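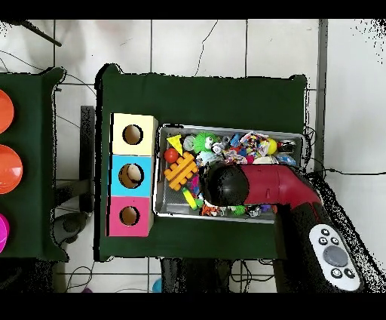
Beverley Fairclough says the arm cleared 66 items on Tuesday and she wants to know why we are still calling this a problem.

Reply from Nigel: because the log for the same shift shows 76 pick attempts, and a person at that table doesn't miss ten. I am keeping the ticket open.

Ticket 1199 - sorting arm, toy and mixed returns
Status: open, waiting on vendor (Detar)
Reported by: Nigel Yeoman

What the staff see: the arm goes down into the pile, comes up with nothing and tries the same spot again. Cloths and soft toys are the worst. The screen gives code 615, "grasp not confirmed", and waits for someone to press resume.

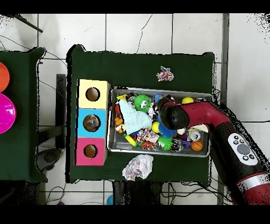

Tried so far: restarted the controller, lowered the approach speed, reloaded the item list Detar sent in July. Fewer stops after the reload, but they came back by the afternoon. Detar support says to spread the items out before loading. Who does the spreading? Yvonne Ackroyd used to sort a full load herself. Now she spreads, watches and presses resume, and her job sheet still says "monitoring only".

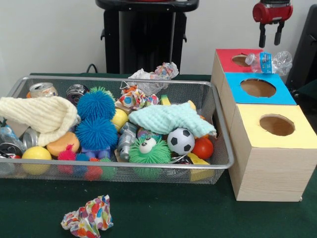 Mixed load with cloths, balls and cans, gripper above the bottle.

Update, 2:40 pm: Chelsea Lightfoot asked if we can log the resume presses by name. I said no. Log them by station. I don't want this turning into a score for Yvonne when it is the arm that stops.

Next: Detar to explain 615 in writing. Yvonne's sheet to be corrected before anyone talks about cutting hours on that table.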